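# Orness Pantry Rack, Black / Light Wood

Open shelving for packaged dry goods, sold for breakfast rooms, office kitchens and small self-service counters. The rack is a black metal frame with light wooden shelf boards. Boards rest on the side rails and lift out without tools.

Usable board depth takes single-serve cereal boxes in file, one behind another, with the front panel facing out. Leave a gap between varieties if boxes are to be pulled by hand. Full-size family boxes should go on the lowest board or on a separate surface.

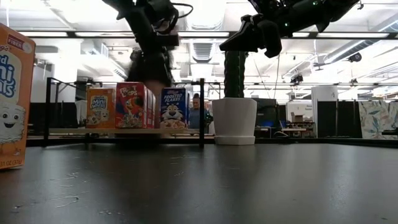

*Orness rack stocked with Mini Wheats, Froot Loops and Frosted Flakes, behind a black tabletop.*

## Specifications

- Item no.: 526
- Frame: metal, black
- Shelf boards: wood, light finish
- Maximum load per board: 20 kg, evenly distributed
- Board spacing: adjustable in 45 mm steps
- Fasteners: 8 bolts, hex key included
- Assembly: two people recommended

## Placement

Stand the rack on a level floor. Wall fixing is required where children have access; brackets are in the hardware bag, wall screws are not. When it is used behind the Sunda table, allow enough clearance to reach the boards from the table side.

## Care

Wipe boards with a damp cloth and dry them at once. Do not use abrasive pads on the frame or on gloss black surfaces, which show fine scratches readily. Retighten the bolts after the first month of use.

## Ordering

Extra boards are sold singly. Boards from the older Matos rack do not fit. For quantity orders, contact Beatriz Quintela at the Lullero trade desk. The next production run ships in August.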